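Retire the Nominal Size

Hardware catalogs still sell lumber, pipe and shelving by nominal size. A board listed as two by four measures one and a half by three and a half inches. The trade knows this. The buyer ordering a shelf for an alcove often does not, and the cost of the error falls on the buyer.

The usual defense is continuity. Zulkifli Mangundap, who edits the Pridell parts list, argues that old drawings depend on the old names. I accept that for structural framing. I do not accept it for shelving, where few drawings exist and the part must fit between two walls.

Consider the Badine shelf. It is sold as a 900 and measures 899 mm on a good day – the tolerance is printed on page six of a separate document. The Purba equivalent is sold as a 667 and measures 667. I have fitted both. The second needed no shims and no second trip.

Danang Wuisan has proposed printing both figures, actual size first, in type of equal height. Kikus adopted this in April for 299 of its listings. It takes one extra column. Tolerance should go in the same column, with the temperature at which it was measured.

A name that looks like a measurement will be read as one. Sellers who want to keep the old names can drop the units from them.
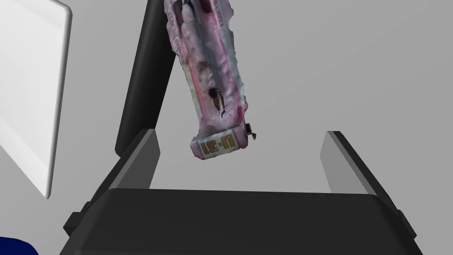
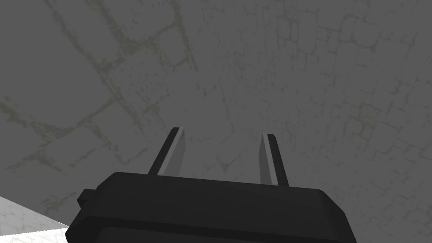
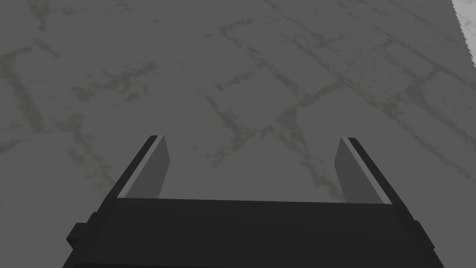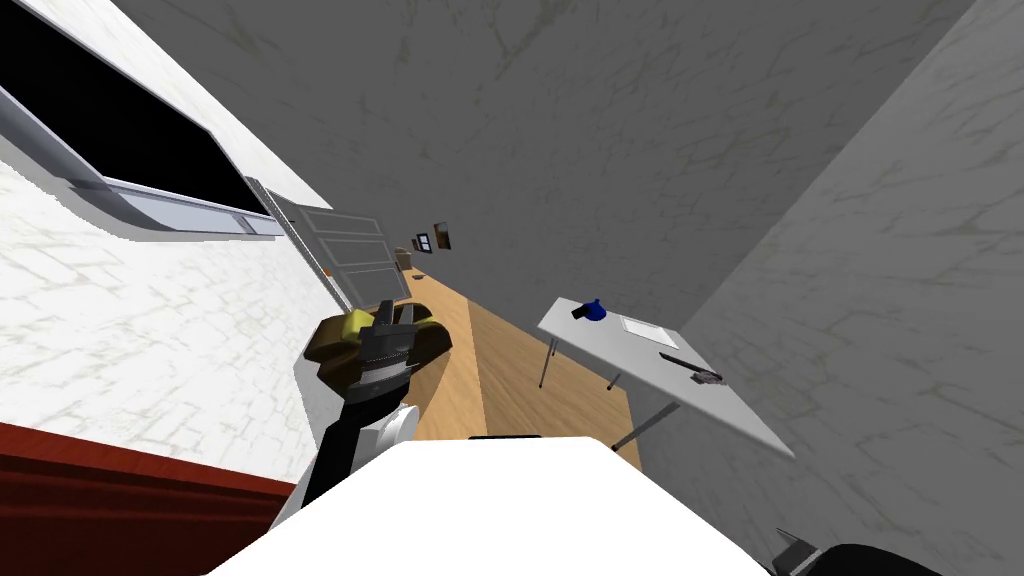
Computer renderings, all four.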